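Association des habitants de Brasstead
Compte rendu de la réunion d'avril

Réunion ouverte à 18 h dans la salle de l'ancienne école. Présidence : Begoña Sotomayor. Rédaction : Saturnino Moya. Les îliens partis chercher du fourrage sur le continent ont envoyé leurs excuses.

Le compte rendu de la réunion précédente est adopté, avec une correction : le mouton retrouvé sur le toit de l'abri à bateaux était une brebis. Sa propriétaire y tenait beaucoup !

1. Le bateau de Zanenstead

Begoña ouvre avec la meilleure nouvelle de la soirée. La compagnie accepte une deuxième rotation hebdomadaire dès le mois prochain, et ce jusqu'à la fin des foins. Applaudissements, et même quelques coups de pied sous les tables. Le départ du matin serait fixé à 8 h, ce qui laisse aux gens de la côte nord le temps de descendre par la piste sans partir de nuit.

Longue discussion sur le fret. Jusqu'ici, tout ce qui pèse plus de 50 kg devait être annoncé à l'avance et attendait parfois plusieurs traversées. La compagnie demande qu'on continue à prévenir, mais elle s'engage à charger au passage suivant. Saturnino signale que son poêle est toujours à Zanenstead, sous une bâche, et qu'il compte aller lui rendre visite. Il est convenu que le poêle passe en premier, puis les rouleaux de grillage, puis les sacs de chaux.

Décision : Begoña répond à la compagnie avant la fin de la semaine et affiche les horaires au débarcadère et à la boutique.

2. La turbine du ruisseau de Manzano

L'hiver a été rude pour la prise d'eau, bouchée à plusieurs reprises par les feuilles puis par la glace. Malgré cela, la turbine a tenu, et les maisons du bas ont eu du courant pendant la grande tempête. L'assemblée remercie chaleureusement tous ceux qui sont montés avec une pelle, un thermos et leur bonne humeur (variable, selon l'heure).

Saturnino a démonté la grille et propose d'en souder une nouvelle, inclinée, pour que les débris glissent vers le déversoir. Il a déjà fait un essai avec un vieux sommier et trouve le résultat magnifique. Question de la salle : est-ce que les truites passeront ? Réponse : oui, par le côté, le passage actuel ne change pas. Quelqu'un demande aussi si le bruit va augmenter. Saturnino pense que non, et invite les inquiets à venir écouter.

Décision : accord pour la nouvelle grille. Le courant sera coupé une matinée entière pendant la pose, tout le monde sera prévenu la veille. Pensez aux congélateurs.

3. Troc et vestiaire de printemps

Le troc revient, et avec lui tout ce que l'hiver a fait sortir des malles. Les dépôts se font dans la petite salle, du côté de la fenêtre. On prend les vêtements, les bottes par paires (par paires !), les outils à main, les semences étiquetées et les bocaux avec leurs couvercles. Les habits d'enfants partent toujours les premiers et on en manque déjà, alors fouillez bien vos armoires. 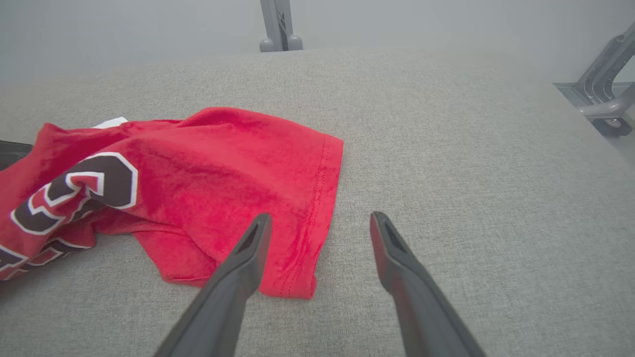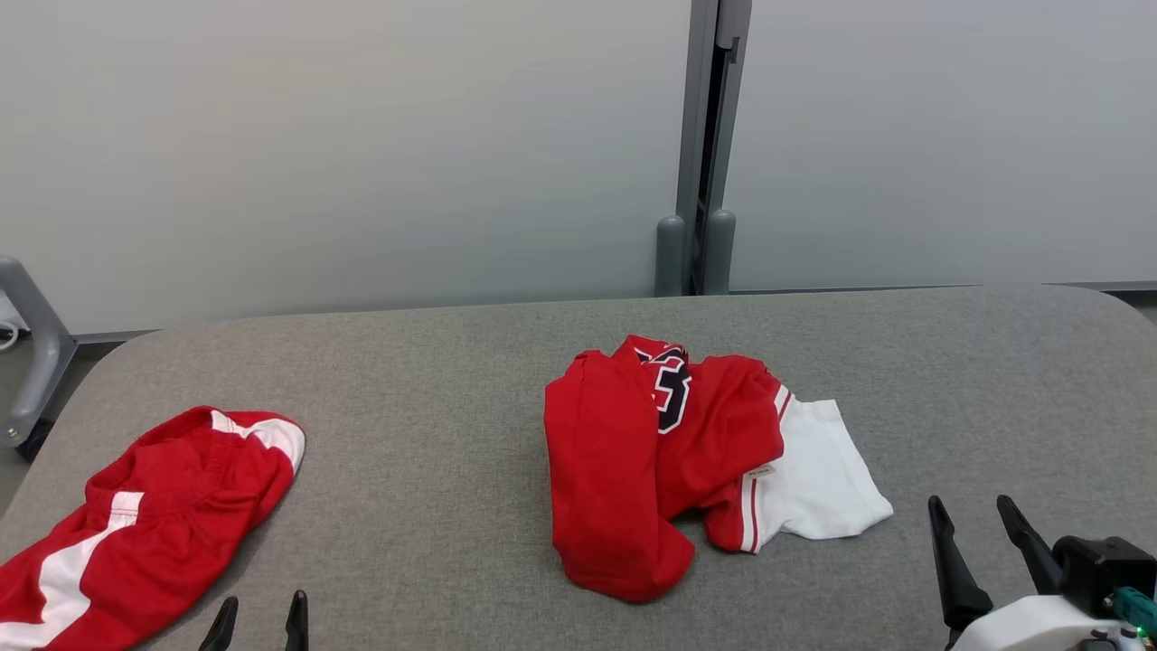

4. Jardin commun et serre

La serre a perdu deux panneaux dans le coup de vent de février, mais l'armature n'a pas bougé, ce qui mérite d'être salué vu l'état du ponton. Les panneaux de remplacement viendront avec le premier bateau qui voudra bien les prendre. En attendant, une bâche fait l'affaire et les oignons semés sous abri ont levé. Begoña a vu les premiers crocus derrière le muret et tenait à ce que ce soit noté. C'est noté.

Les pommes de terre seront plantées dans le carré du fond, là où étaient les fèves. La coopérative Prernano nous a réservé 58 kg de plants, une variété tardive que les familles du bas ont essayée l'an passé et qui s'est très bien gardée en cave. On parle ensuite de goémon. Il y en a des montagnes sur la grève sud depuis les grandes marées, et c'est le moment d'en remonter avant qu'il ne sèche et ne pèse plus rien au tas. La remorque est disponible, son pneu gauche un peu moins - apporter la pompe.

La clôture côté chevreuils est à revoir entre le portail et le vieux sureau. Les piquets sont coupés, il reste à les enfoncer. Soupe offerte à midi à tous ceux qui viendront, et la soupe de Begoña vaut la montée.

Décision : journée de jardin au premier temps sec. La cloche sera sonnée à 9 h si c'est bon, et s'il pleut on attendra le lendemain.

5. Bois de chauffage

Les deux épicéas tombés sur la piste sont débités et empilés près du hangar. Chaque foyer peut prendre sa part, à condition de la noter dans le cahier. Le bois est encore vert et ne servira pas avant l'hiver prochain, autant le mettre à l'abri tout de suite. Saturnino prête sa fendeuse à qui la rend avec le plein.

Il reste de la place sous l'appentis pour ceux qui n'ont pas de bûcher couvert. Demander à Begoña quel côté utiliser, car le fond prend l'eau par vent d'ouest.

6. Questions diverses

Les poules de la côte nord pondent de nouveau et il y a des œufs à la boutique, dans la caisse bleue. Merci de rapporter les boîtes.

Le relais radio a été déplacé sur le mât du hangar et on capte enfin la météo marine depuis la cuisine commune. Essai fait pendant la réunion, par la porte ouverte : avis de grand frais, puis accalmie.

Une paire de jumelles a été trouvée sur le sentier du phare. À réclamer auprès de Saturnino en décrivant l'étui.

Les jours rallongent et plusieurs personnes souhaitent avancer le repas du printemps, dehors si possible, sur la pelouse du débarcadère. Grand enthousiasme de la salle ! Chacun apporte un plat et son assiette. La date sera choisie quand on connaîtra les horaires définitifs du bateau, pour que nos amis de Zanenstead puissent venir et surtout repartir.

Prochaine réunion le mois prochain, même salle, même heure. À l'ordre du jour : le ponton, la répartition des ruches et la peinture du canot.

Séance levée à 20 h 15, suivie d'une tarte à la rhubarbe en bocaux de l'an dernier.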